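Toltalton abre oficina de reparações aos vizinhos em dezembro

Escrevo este comunicado na primeira pessoa porque a Mitra Pakzad, que costuma tratar da imprensa, me disse "Tania, conta tu, que a ideia foi tua". Pois conto! A partir de dezembro, a Toltalton abre a Oficina Safavi a quem tiver em casa um candeeiro que pisca, uma torradeira teimosa ou umas calças sem fecho.

São 16 bancadas, abertas até às 7 da tarde, e cada pessoa pode trazer dois objetos por visita. O Abundio Quezada fica com os pequenos eletrodomésticos e o Nima Rashti com a costura (tragam as linhas, se tiverem uma cor esquisita). No ano passado, na nossa loja de Wirville, arranjámos 712 peças, e a maior parte eram coisas que os donos já tinham posto à porta para deitar fora.

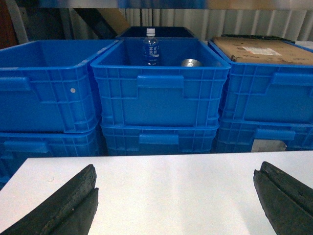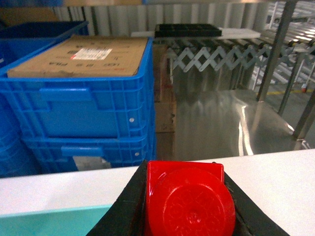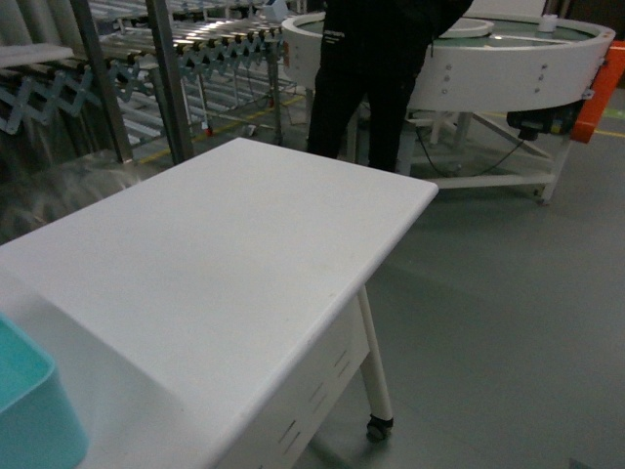 A inscrição é gratuita e faz-se ao balcão - só se pagam as peças novas, ao preço a que as compramos. Não aceitamos micro-ondas nem televisores, lamento muito, já mo pediram várias vezes. O Manouchehr Sharifi prometeu uma sessão só para bicicletas, mas ainda andamos a discutir com ele o horário.

Se correr bem, levamos a ideia também para Zallton na primavera. Os jornalistas que queiram passar por cá são bem-vindos, de preferência com qualquer coisa avariada debaixo do braço!

Contacto para a imprensa: Tania Jayawardena, Toltalton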